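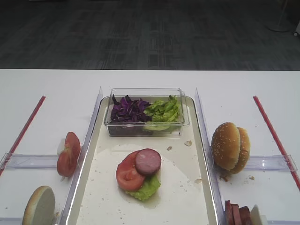
Figure 1. Tray station, partway through a stack: lettuce, tomato, sausage.

Sandwich Assembly and the Spread of Crumbs
Term project, Food Service Methods, Hegarty Hall

Our group was asked to pick an everyday kitchen task and find out where the mess comes from. We picked sandwiches, mostly on the grounds that we could eat the data.

Setup
We used one long white table and a large tray with a raised rim. The rim is the hero of this report. Cabbage and lettuce shared a clear container at the far end of the tray, cabbage on the left. We had planned separate containers, but the Oddale campus store wanted more for a second one than we had budgeted for the tomatoes.

Method
Each builder laid down a lettuce leaf, then tomato, then sausage, then whatever courage suggested. We made 88 stacks over the month of June and threw out two that had been leaned on, leaving 86. After each one we checked the tray and the carpet.

Results
Crumbs got everywhere on the tray, including the stretch beside the container where no one admitted to working. We logged 297 of them before agreeing on what a crumb was, so that number should be treated gently. Shredded cabbage traveled farther than torn lettuce. Tomato slid whenever the sausage went on off center, and the Surnville section reported the same thing with cucumber.

Problems
The middle of the tray gets smeary and we never settled on when to wipe it. Our log sheet had no column for "ate it."

Next time
A second container, and a bigger tray if the department will lend us one.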